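Serko Tabletop Safety and Practice Kit: a review

The Serko kit is a box of paperwork with a few hardware pieces in it. It is meant for people who run a small arm with a two-finger gripper on a tabletop and want written rules for doing so. You get a spiral-bound rule book, a set of laminated cards, a roll of floor tape, a force gauge, two lockout tags and a year of updates to the text. The price is $252. We bought ours through Baltham in October and have used it on one bench since then.

I do most of the bench work. Yamila Aravena signs off on our procedures and read the whole book before I opened it, so some of what follows is hers.

What the book covers

There are 18 rules, each on its own page with a short explanation and a sign-off box. They are grouped by when you need them: before power on, during a run, at a stop, and at the end of the day. The wording is short. Rule 3 reads "Reach in only at a full stop, with the stop button pressed." Rule 7 reads "Write down what is on the table before the arm moves." Most of them are like that, and a new person can get through the book in an afternoon.

The book does not replace the formal standards, and it says so on page one. If your workplace has to meet a machine safety standard, you still need to buy it, read it and have a proper risk assessment done. Serko gives you a blank risk form to start from. The form is decent but it has only one line per hazard, and we ran out of space on the first sheet and stapled a second one to it.

The cards

The laminated cards are the part we use most. Each one repeats a rule in large type with a checklist on the back. They wipe clean, and grease pencil comes off them without leaving a mark. The hole in the corner is too small for a normal binder ring. I drilled ours out.

Two of the cards deal with objects on the table, and they are the ones I would keep if I had to throw the rest away. The first is about sharp and pointed items. It asks you to treat anything shaped like a blade as a blade until someone has checked it by hand with the arm stopped, and to write the result on the run sheet. The second is about clutter. It asks for a clear path to the object being handled, and where the task calls for clutter, for every loose piece to be on the list.

The clutter card is the stricter of the two. We handle kitchen items, and the table is supposed to be crowded, so the clear path part has to be judged each time. The card suggests checking from the wrist camera as well as from where the operator stands. I did not do this before we had the kit. From the chair, a block with knives in it looks like one object. From the wrist it is several, and they point in different directions.

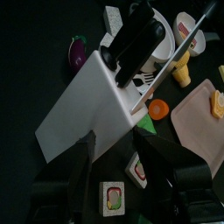
Wrist camera view: tipped knife block between the fingers, with the long blade reaching over toward the bowl.

With a layout like this, the sharp items card comes first. The knife block gets its own line on the run sheet and so does every handle in it. The book recommends listing tall or long items by how far they stick out past their holder, which sounded fussy to me on first reading. It earns its place once a block is lying on its side, when the length that used to go up goes across the table.

The small pieces get listed too. I was tempted to write "toy food, assorted" and Yamila sent the sheet back. She was right under the rule as written, which asks for each item by name. It takes a few minutes more. We now keep a printed list of all our props and tick the ones that are out.

Dark surfaces

Rule 11 covers lighting and contrast. It asks that the gripper fingers, the table and the objects be easy to tell apart both by eye and on camera. Black fingers over a dark table do poorly on this, and so do black handles. The book gives three fixes: a lighter mat, a lamp on the shadow side, or colored tape on the fingers. It does not say which to try first. I would have liked some guidance there, as tape on the fingers can change how they grip and a mat can slide. The updated text that came in with the first download adds a line about fastening mats down, so someone else must have asked.

The force gauge

This is a plain spring gauge that reads up to 50 newtons. You use it to check how hard the fingers close and how hard the arm pushes before it stops. The book has a page for writing down readings, with a column for the date and one for initials.

The gauge reads the same from one pull to the next, and that is all we need from it for a weekly check. It comes with no calibration paper. If you have to show your readings to an outside inspector, plan on using a certified gauge in its place. I think Serko should print this on the box. It is in small type at the back of the book.

Floor tape and tags

The tape is yellow and black and sticks well to sealed concrete. It lifted at the corners on our vinyl floor after a few weeks of mopping. There was enough in the roll to mark the area around one bench with a little left over.

The lockout tags are ordinary tags with a space for a name and a time. They work. The rule that goes with them says only the person named on the tag may take it off, and that the tag comes off before the person leaves the building. We had trouble with the second half of that. Brodie McAlister works the late shift, and his tag and mine were both on the switch at 6 p.m. on a Monday with one of us already on the road. The book has no procedure for it. I called Serko support and they told me to write our own and have it signed, which we did. It is one paragraph and it ought to be in the book.

Compared with the Agbenyega set

We had the Agbenyega bench rules before this. That set is cheaper and comes as a file you print yourself. It is more detailed on electrical matters and has a better section on cables. It has almost nothing on what is being handled. For a bench that moves the same boxed part all day, it would be enough. For mixed household objects I prefer the Serko kit, mainly for the two object cards and the run sheet.

The Agbenyega risk form is the better form. We kept it and threw out Serko's.

Updates and support

Updates come as a download with the changed lines marked in the margin. We have had one. You register with the number inside the front cover; ours ended in 2776, and the first two tries failed because the printed code runs into the fold of the page. Support fixed it by phone the same day.

After the first year, updates cost extra. The old text does not stop working, but you will have to decide whether your sign-off sheets should name the version. Ours do.

What I would change

Bigger holes in the cards. More lines on the risk form. A procedure for tags left on by someone who has gone home. A calibrated gauge as a paid option. A Spanish edition would help too; Yamila translated four of the cards for our Indanton site and would like not to do the rest.

Who should buy it

A small lab or shop with one or two benches, no written rules yet, and a mixed set of objects to handle. If you already have a safety officer and a full set of procedures, buy the cards alone. Baltham sells them separately, though you have to ask at the counter, as they are not listed on the site.

Rating: 4 out of 5. We will renew the updates for the second year and buy another set of cards for the other bench.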